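The Great Dish Soap Stock-Up

October 4, 2025

So I did the thing again where I go to Wanddale for light bulbs and come home with dish soap. A lot of dish soap! In my defense (and I've used this defense before), we were down to that last sad inch in the bottle where you add water and shake it and pretend it's still soap. I had also just cooked for a houseful two nights in a row, and the lasagna pan had been "soaking" long enough to get its own mail.

If you've been reading for a while you know I went through a fancy phase. First it was Bako, the little bars you rub your sponge on, which I wanted to love so badly. They smell great and look adorable on the windowsill, and they turn to mush if you so much as look at them with wet hands. Then I tried the Zevitar refill pouches and poured a good part of one down the front of the cabinet. I'm still finding slippery spots in there. So now I'm back to plain old dish detergent in a plastic bottle, the bright orange kind, and I'm happy as a clam.

My method for bringing home multiples is to lay everything out on the big green table before any of it gets put away. I like the bottles on their sides in a row, caps all facing the same way, so I can check every spout and wipe off anything sticky. Then the yellow plastic goes around them and the whole bundle heads for the shelf in the laundry room. I started wrapping them after the leak last December, when a bottle tipped over behind the paper towels and I lost 50 napkins and a perfectly good box of birthday candles. 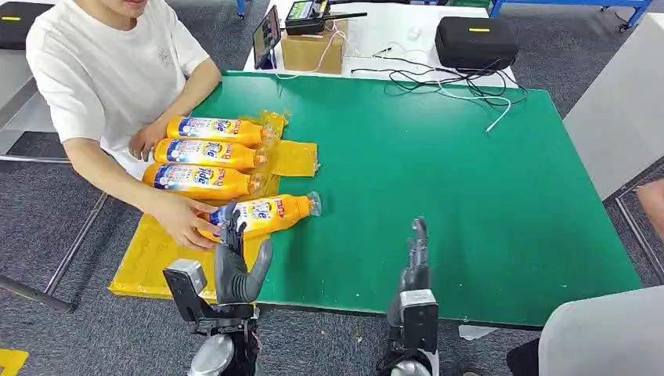 Filed under: Kitchen Stuff, Stocking Up

Four orange bottles, three of them lined up nicely and one going its own way. There's always one! The yellow sheet was crumpled before I even started, by the way. I save them and reuse them until they give up, and I've stopped trying to smooth them flat – it takes forever and the soap doesn't care.

A few things I've figured out about wrapping bottles. Clear caps are the best because you can see gunk building up around the spout. Put the labels facing out or you will unwrap the whole bundle in February looking for the one you want (ask me how I know). And leave yourself more plastic than you think you need on the ends, then fold it under. Tape is optional. I used to tape everything and then had to hunt for scissors with greasy hands, so I quit.

I also bought one of those Boltusero shelf bins, the long shallow one, and I'm on the fence. It holds the bundle fine but it's a hair too deep for my shelf, so it hangs over the front and I bump it with the laundry basket every single time. It might go back. It might also end up under the bathroom sink, where bins go in this house when I can't find the receipt.

Oh, and somebody asked in the comments on the pantry post (which is up to 129 comments, you people have FEELINGS about canned beans) whether dish soap goes bad. I've never kept one long enough to find out. Mine live out of the sun, away from the water heater, and they get used up well before I'd start to worry.

Next up is the cabinet under the sink, slippery spots and all. I've been putting it off since summer, and there's a bag of sponges in there I'd like to see again. If you have a trick for getting dried-on soap out of a hinge, please leave it below, I've tried warm water and an old toothbrush and all I got was bubbles.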